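Why Does Soap Make Bubbles?

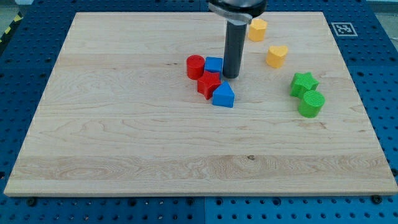
Stomstead Children's Library – Saturday Science Club

Wash your hands with plain water and you won't see many bubbles. Add soap and they turn up right away. So what does the soap do?

Water is made of tiny pieces called molecules. They pull on each other, and at the top of the water they pull tightly enough to act like a stretchy skin. This is called surface tension.

Soap molecules have 2 ends. One end likes water. The other end stays away from water and sticks to oil and grease. When you rub soap on wet hands, it loosens the skin on the water so it can stretch around air. A bubble is air inside a very thin layer of soapy water.

The oil-loving ends grab the grease on your hands, and dirt comes along with it. Then you rinse it all down the drain.

Do more bubbles mean cleaner hands? No. Some soaps make hardly any foam and still clean well. Rubbing matters more – get between your fingers and under your nails.

Words to know
Molecule: a very tiny piece of something
Surface tension: the pull that makes water act as if it has a skin

Written by Martim Fonseca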